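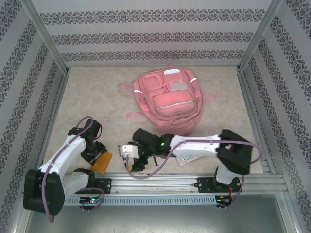

Our project brief asked for two arms to pack a school bag without help, and I said in the first meeting that this was too much for one term. I still think so. Most of our time went on a single step, which is getting the zip on the big front pocket open. The pink bag has that pocket across its lower half, with a reflective strip running along the zip line, and we chose it partly for that strip. The theory was that a pale grey line on salmon pink would be easy to pick out. The small square pocket at the upper left was in the original plan too, and we dropped it in March.

What we did

Mathis Poulain wrote the control code and I did the trials and the write-up. We recorded 300 demonstrations by hand, then trained on those. The Trevcombe group trained on 500 for a similar task and say more data is the answer. I am not convinced. Their bag was stiffer than ours, and they started each run with it in the same spot.

Results

We ran 30 trials with the bag flat on the floor panel and the back panel down. The zip opened fully in 20 of them. That sounds decent until you read the trial sheet. In almost all of the good runs the straps happened to be lying away from the zip. When a strap loop was near the pocket, the gripper tended to take hold of the webbing and pull the whole bag sideways. We did not test this properly, so I can't put a figure on it.

Using both arms was meant to fix the sliding – one holds, the other pulls. It did help a bit. It also meant the arms got in each other's way, and several runs had to be stopped by hand.

The patterned walls

Our teacher at Skernwood suggested a busy background would make the system less fussy about where it worked. Maybe. We never ran the same trials against plain walls, so there is nothing to compare with, and I would rather leave the claim out.

Still to do

Repeat the trials with the straps placed on purpose. Try a second bag, darker and without a reflective strip. Mathis wants to go back to the small pocket. I would sort out the straps first.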